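Simulator notes: grasp planner update

The new release of Rirkex went out to all lab machines on Friday. The main change is in the grasp planner, which now checks the wrist and forearm against nearby objects before it commits to an approach. Malou Ravn ran 1,288 simulated picks on the old and new versions, and 376 that used to stop with a collision error now finish.

Planning is slower by 50 milliseconds per pick. Panya Prasertsri is working on that for December.

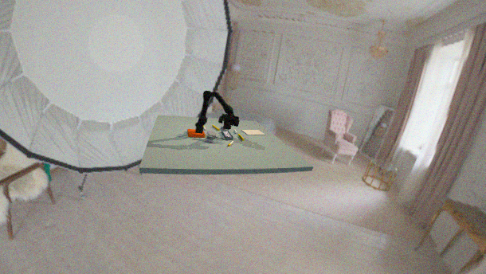
Thin objects close together are still the hardest case for the planner. With yellow sticks lying at different angles near the gripper, it often picks an approach that is fine for one and too tight for the next. Please send failed runs to Malou with the log attached.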